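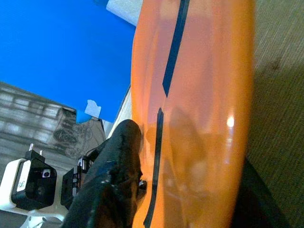

食器の仕分け、始めます。2022年6月分。急いで書くので誤字ゆるして。スレッドにぶら下げてく

1
まず前提。Asowの食器市、今回うちの担当は「色もの」。白い皿は隣の班、ガラスも隣。こっちは色つきの皿、マグ、カトラリー、あと行き先の決まってない雑貨ぜんぶ。雑貨が一番時間くう

2
値段は基本ひとつ500円。カトラリーだけ50円。前回これを途中で変えて大混乱したので今回は絶対変えない。変えないからね(自分に言ってる)

3
去年の12月の売れ残りから手をつけてる。箱の横に「オレンジ」って書いたの誰。私の字だった

4
オレンジ、好きで集めたわけじゃないんだけど気がつくと増えてる。皿も鉢もオレンジ。単品で出すと目立つのに、固めて置くと急に給食っぽくなる。並べ方に悩む

5
で、雑貨。丸い板。黒い線が真ん中から三方向にのびてて、Yの字みたいなやつ。木っぽい。これ何の棚に入れればいいの
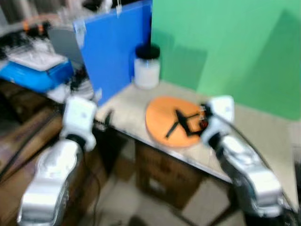
オレンジの丸い板。奥は黒いふたの白い容器

6
候補その一、鍋敷き扱い。候補その二、壁に飾る物として雑貨棚。鍋敷きで売って熱に弱かったら困るし、やっぱり飾り物かな。値札は「飾り用」で書く

7
容器は台所の棚でいける。筒形でふたが黒いの、砂糖でも茶葉でもお好きにどうぞ。札に用途は書かないことにした。前に「コーヒー用」て書いたら、コーヒー飲まないからって戻されたことある

8
雑貨はここで一回止める。台の下の段ボールは梱包材が先。新聞紙足りるかな、足りない気がする

9
続き。食器に移動。色の組み合わせ考えるために一回ぜんぶ机に出す派です。箱の中で考えても絶対まとまらない。場所はとる。でも出す

10
青緑の大きい楕円皿、これ一枚あると机の上が急に食卓になる。つるっとしてて光る。魚のせたい。うちには大きすぎて入る棚がないので買わない。買わないよ

11
ミントのマグ、ふちが白くてかわいい。灰色のマグと二つで組ませるか迷い中。灰色のほう地味だけど、こういうのが毎日使うカップになるんだよなあ

12
金のスプーンと銀のフォーク。色が違うから別々にすべき? セットにすべき?? ちなみに銀のスプーンもある。金のフォークは見つかってない。見つけたかたは箱217の前まで

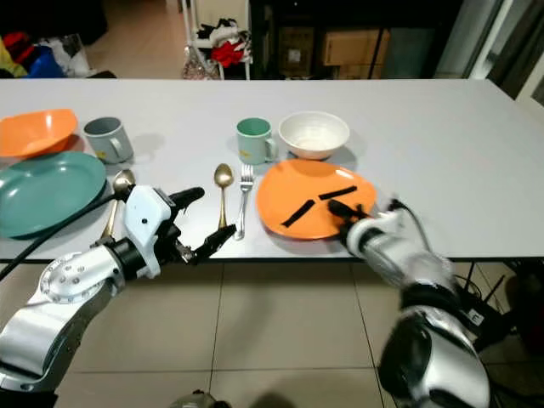
Kedir Abera 金と銀は混ぜて出しちゃって大丈夫だと思う。うちの食卓ずっとばらばらだけど誰も困ってないよ。それよりスプーンとフォークは立てて並べたほうが手に取りやすい。寝かせると下のが見えなくなるから

13
↑なるほど採用。コップか何かに立てる。立てる用のコップを売り物から借りると、それ買いたいって人が必ず来るので、自宅から持ってくること(メモ)

14
オレンジの鉢と平たいオレンジの皿は隣どうしにしないことに決定。間に白い鉢をはさむ。白は隣の班の管轄だけど一個だけ見逃してほしい。内側にちょっと斑点あるから色ものです、と言い張る

15
Leinonenの棚板、届いたけど短い。測ったの私。横幅の数字を奥行きの欄に書いてたっぽい。棚二段の予定が一段に。皿は平置きに変更しまs

16
平置きにすると場所が足りない→大皿を後ろ、マグを前、だと大皿が見えない→大皿を前、マグを後ろ。これでいく。マグは背があるから後ろでも見える。最初からそうすればよかった

17
値札の話。Ellskaのシール、粘着が強すぎて皿に跡が残るので今回は裏の高台のところに貼る。表に貼らない! 去年のぶん剥がすのに中性洗剤と爪で一晩かかった

18
跡が残っちゃったやつは、食用油をちょっとつけて待ってから拭くと落ちた。ただ素焼きっぽい皿にはやらないほうがいい、しみる。つるつるの皿だけ

19
並べの確認。平たいほうのオレンジの皿を主役にしてみようかと
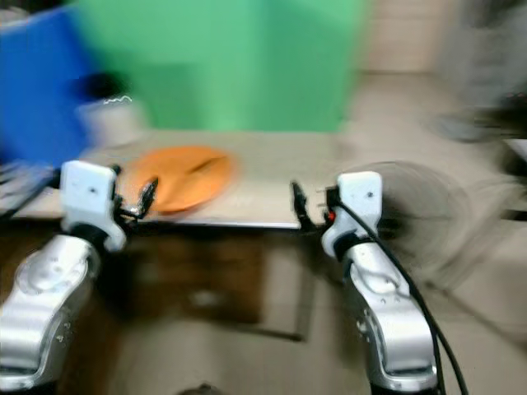

オレンジの皿、台の左寄り

20
やっぱり色が強いから、まわりに物を詰めないほうがいい気がしてきた。一枚の横は手のひら一つぶん空ける。そうすると今度は全部並ばないんだけど。残りは後ろに控えてもらって売れたら足す方式

21
足す係、当日私だけだと無理かも。6番の台の近くにいる人、手があいてたら声かけてください。台車は入口の右。タイルの目地でがたつくのでゆっくり押して

22
梱包は一枚ずつ紙で包んで、皿は箱に縦に入れる。寝かせて積むと下が割れる。マグは取っ手を内側に向けて、取っ手の中にも丸めた紙。鉢は重ねていいけど間に必ず紙

23
Gulnessの緩衝シート余ってるひといませんか。新聞紙だと手が真っ黒になって、その手で白いふちのマグ触るのこわい。なければ軍手でしのぐ

24
カトラリーの袋は透明のにする。中が見えないと「何本入り?」って聞かれて、私もわからなくて開けるはめになる

25
あと質問きてたので。取り置きは、やってないです。ごめんなさい。楕円皿のこと聞いてくれた人、朝のうちに来てくれたら多分まだあります

26
丸い板の札書いた。「飾り用・500円」。字がまがったけど書き直さない

27
軽く拭いてから箱に戻す。ふきん三枚目。追加の箱が来たらまたここにぶら下げます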